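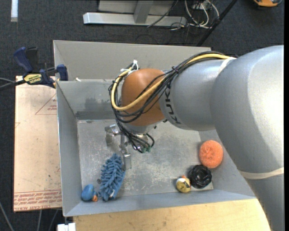

4. Pairing your Wumik soil sensor

OK, batteries are in and the lid's on tight, so let's get this thing talking to your phone! I do mine at the kitchen table, before it goes anywhere near the garden.

1. Open the Maglaya app and tap Add Sensor.
2. Hold the side button until the light blinks green (my thumb always slips off the first time, just try again).
3. Type in 753 when it asks for a setup code. Every Wumik ships with the same one.
4. Pick a name. Mine's "Tomatoes left," very fancy.
5. Push the probe into the soil up to the line and leave it alone for 48 minutes. The first readings jump all over the place.

Note: If you water from a rain barrel, set the alert to 28 percent. I had it higher all through May and my phone never shut up.

Caution: Don't hammer the probe in! Rocky ground will bend the tip. Make a hole with a stick first, then slide it down.

Light blinking red? Go back to step 2. Still red after that, see section 7, Resetting.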